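3.2 Spreading and gathering a soft garment on a covered table

Most of the earlier writing on household folding begins at the point where the garment already lies flat, sleeves out, as though somebody kind had been in beforehand and got it ready. Anyone who has emptied a basket of washing will know that a good deal of the work comes sooner than that, in finding a corner, finding another one, and persuading whatever lies between them to open out. We therefore gave this first stage a part of its own in the Fenasby study, and we treat it at some length here, perhaps at more length than a patient reader would like.

The table matters more than we had expected when we drew up the plan in February. A bare, polished top lets a light knit slide away as soon as one side is drawn out, whereas a plain cloth laid over the top holds the underside of the garment a little and gives the worker something to pull against. In the Dekau sessions we kept to a pale covering throughout. The choice was partly a matter of contrast, as a blue garment shows its edges clearly on it, and partly a matter of comfort – dark coverings were found tiring to look at over a long afternoon. Small wrinkles in the covering were left alone unless they were deep enough to be mistaken for a hem.

Figure 9 gathers four moments from one sitting, and the reader may like to keep it to hand through the paragraphs that follow.

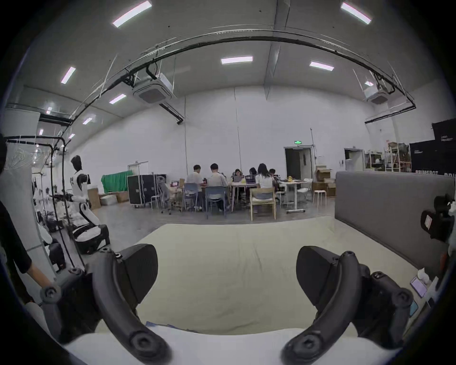
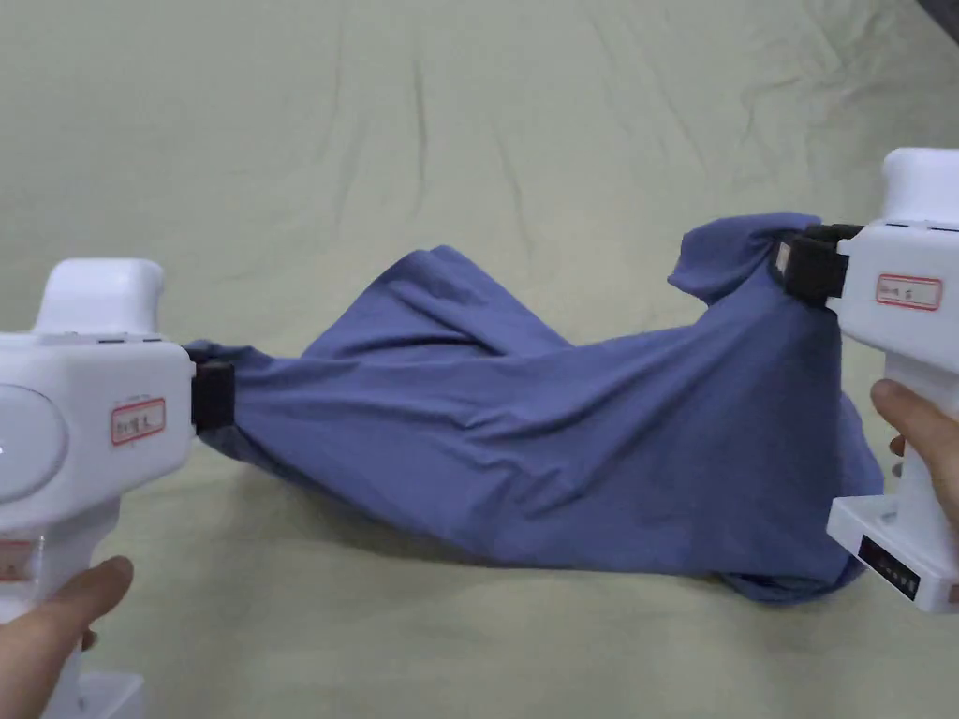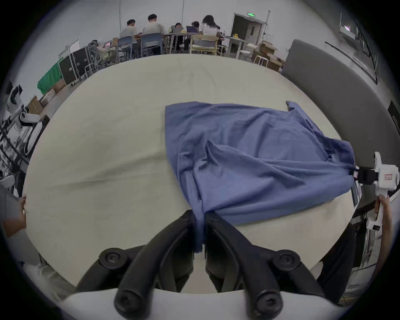
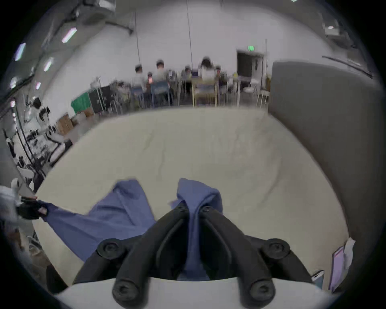
Figure 9. The covered table, and the blue cloth held at two places (second, third and fourth pictures).

It is worth looking at how the creases lie. Where the cloth is held at a single point they gather towards it, and if a second hold is taken and drawn outwards, a broad panel may come nearly smooth while the rest stays as rumpled as ever. In the fourth picture a broad panel, still creased, runs off towards the gloved hand at the left, and a separate fold stands up in the middle of the cloth. We came to call this a standing fold, a term borrowed with thanks from the Sindumcombe laundry notes, and we record it apart from the ordinary surface creases. A standing fold can often be laid down to good effect; a surface crease generally wants smoothing from the centre.

The choice of the second hold deserves a word too. Our workers were asked only to open the garment out, with no instruction as to where they should begin, and over the 59 garments in this part of the study they settled into two habits. Some took the nearest edge and then reached across for a far corner. Others preferred two opposite points and lifted the middle clear of the table before setting it down again. The second habit looks quicker, though it does tend to leave a narrow tail of fabric tucked beneath, and in 11 cases the worker had to go back for it.

We have not tried to say which of the two is better. The Sirko garments, being mostly heavier, may well favour the lift, and they are taken up in Section 3.3.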